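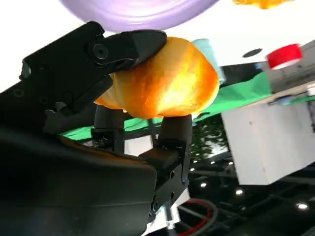 August, just after 6

What a good day of sorting! I finally got stuck into the big box of bits that's been sitting by the door since we moved the shelves, and I loved every minute of it (well, nearly every minute, my knees have gone). Anathi came over at 2 with plums and stayed right through, bless her.

We did it by colour in the end. I'd wanted to do it by size, but Anathi started a heap of oranges and yellows on the rug and it looked so cheerful that I gave in at once. Purples next, then the pale minty greens, which I'd forgotten I even liked! All the soft squashy things have gone in the Grollon tub, hard things in the old drawer, and anything I couldn't name is in a bag for Myrto to puzzle over.

Anathi wrote it all down as we went, 171 pieces, and 96 of them are staying. I was sure I'd keep the lot, so I'm quite proud of that.

Must ring Myrto about the bag. Still no sign of the lid for the Buder tin. Plums for tea, with the last of the custard.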